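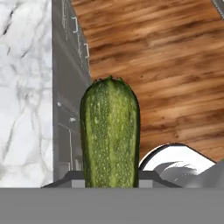 4.2 Do date labels change what people throw away?

Much of the writing on kitchen waste takes it as settled that shorter date labels send more vegetables to the bin. We are less sure. Fahy and Kavanagh's Standine survey, the one most often cited, asked 96 households to recall what they had thrown out over 20 days. Recall is a weak tool. People forget the soft courgette at the back of the drawer and remember the expensive cheese.

Figure 4. Courgette, upright, showing the speckled skin and stem scar.

The Lerudura diaries are better, with 1204 entries written on the day, but they have their own trouble. Entries thin out badly after the first week, and the authors treat a blank page as a day without waste.
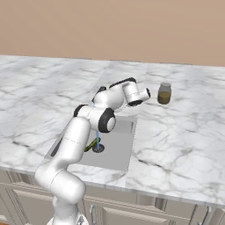 We went back to the diaries and dropped every household with more than four blank days. The link between label and waste shrank to almost nothing. Kavanagh has argued that the dropped homes were simply busier ones, and that may be so, but no measure of busyness was taken. Until one is, we would not advise any shop to change its labels on this evidence.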